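Two fingers or suction: a bench comparison

Crockery is awkward stock for a picking cell. It is glazed, curved and seldom the same way up twice. Prolitance, which packs mixed tableware for mail order, spent the summer deciding whether its next cell should use a suction cup or a two-finger gripper, and the results are now in.

The trial was run by Akihiko Onishi and Fidel Rivadeneira. Both tools were fitted to the same arm, driven by the same controller and given the same bowls. Each made 500 attempts. An attempt counted as a success if the bowl was lifted, carried to the tray and set down without a second try.

The suction cup failed 37 times. Most of those failures came with bowls lying on their sides, where the cup met the curve near the rim and could not seal. The fingers failed 13 times, nearly all on bowls standing upright and close to a neighbour, with no room for a finger to pass between them.

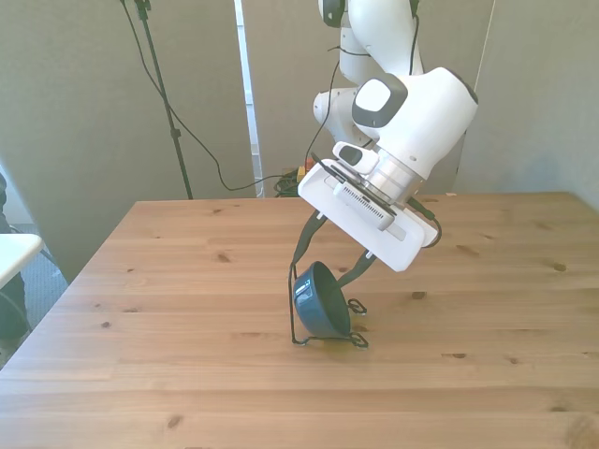 The two-finger gripper at a bowl tipped on its side, with the small camera module on top of the gripper body.

Camera position proved to matter more than Onishi had expected. A camera carried on the gripper gives a close view of the rim during the approach, but the fingers block part of it in the last few centimetres. The team kept it there and took the final pose from an earlier image, which added a short pause to each cycle.

Speed favoured suction. Over a one-hour run in August the cup moved 274 bowls, and the fingers were slower by a clear margin. Rivadeneira puts most of the difference down to the approach path, as the fingers have to be turned to suit each bowl before they close.

Grip force was the last setting to be fixed. Too little and the bowl swung as the arm rose - too much and it slid out sideways. The final value was found by hand, one step at a time, and is stored separately for each bowl size.

Prolitance has chosen the fingers for loose stock and will keep suction on the stacked line. A test with cups and their handles comes next.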